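The Early Ice

The rink at Brastport opens its side door at 5:15 in the morning, and by half past there are usually cars in the first two rows of the lot. The lobby lights stay off until six. Skaters lace up under the one lamp by the skate counter and carry their guards out to the boards.

Early ice is the cheapest ice a figure skating club can buy, and for Hiltlow Skating Club it is nearly all the ice there is. The club lost its own building when the compressor failed and the repair bill came in above what the members could raise. Since then it has rented from Brastport, a hockey rink first and last, where the evening hours go to the leagues.

Hockey ice is kept colder and harder than figure skaters like. A toe pick goes into softer ice and holds. On a hard sheet it chips, and jumps that were fine at the old rink come up short. The coaches asked for a change in temperature and got one, but only for the morning block. The sheet is brought up a little overnight and is back down before the first hockey group at nine.

Pairs and dance teams have the harder time of it. A throw jump needs room on the landing side, and a dance pattern needs the full length of the ice. With 12 skaters out at once, someone is always pulling up. The club now runs two short sessions, singles first, and plays program music only in the second.
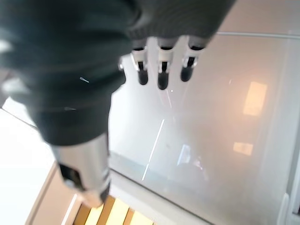
The club's one competition of the season, the Paucar Trophy, is held in September, before most families have started paying attention to skating. Entries were down last year. Judges' travel and the ice bill came to more than the entry fees brought in, and the club covered the difference of 3117 dollars from its savings. Wirkik, a skate sharpening shop across the road, has put up 2000 dollars toward this year's event.

Parents who have been around a while talk about the old rink a lot – the heated bench, the snack window, the music system that skipped. The younger skaters never saw it. They know which corner at Brastport has the rut and they set up their jumps at the other end.

At 8:45 the music goes off. The resurfacer is already idling behind the gate, and the last few skaters get one more pass before they have to clear the ice.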